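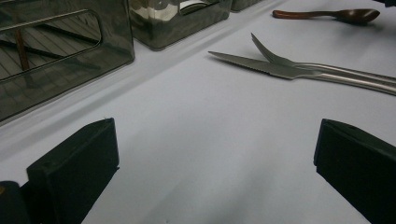
Gripper comparison, cutlery round – thread from the Virilari handling laboratory

1/ Wed 4 January. We have begun the second round of our comparison of hand-held grippers. The task is table cutlery, taken from a flat surface and placed in a container. Posts will follow as results are checked.

12 shares · 3 comments

2/ Two sets of fingers are under test. The Grulley fingers are rigid blocks with a bevelled top edge. The Gallardo fingers are softer and bend slightly under load. Both fit the same tool, so the operator's hand position does not change between sets.

3/ A fork lying across a knife is harder than either item alone. With the handles nearly parallel, the fingers tend to close on both. We record this as a double pick and the attempt is marked as failed, even where both items reach the container.

9 shares · 1 comment

4/ Steel cutlery also tests the camera. Polished handles give bright highlights, and on a pale table the thin serrated edge of a knife is easily lost. The Trikadness controller software allows exposure to be fixed before each run. We recommend that setting to anyone repeating the work.

5/ Attempts logged to date: 607. Each operator completes 20 attempts and then rests. We introduced the rest period in July, after finding that grip timing became less regular towards the end of longer sessions.

6/ The Grulley set is quicker to close and holds a handle firmly once it has it. Its weakness is the approach. A fork resting flat leaves very little room beneath the neck, and a rigid finger must come down at the correct angle or it pushes the fork away.

21 shares · 5 comments

7/ The Gallardo set is more forgiving on approach but allows long handles to swing during the lift. In 23 attempts the item turned far enough to miss the container. We are looking at a textured pad for the inner face.

8/ Wooden spoons have given little trouble with either set. The bowl is deep enough to grip from the side – several operators now prefer it to the handle.

9/ In reply to several questions: no, we do not yet have a preferred set. The plan provides for 2,000 attempts, shared equally between the two, and we will not publish success rates before that point.

10/ The recording sheet and the table layout are available on request. Laboratories using other fingers on the same tool are welcome to write to us.

17 shares · 4 comments

© Virilari · Contact · Back to top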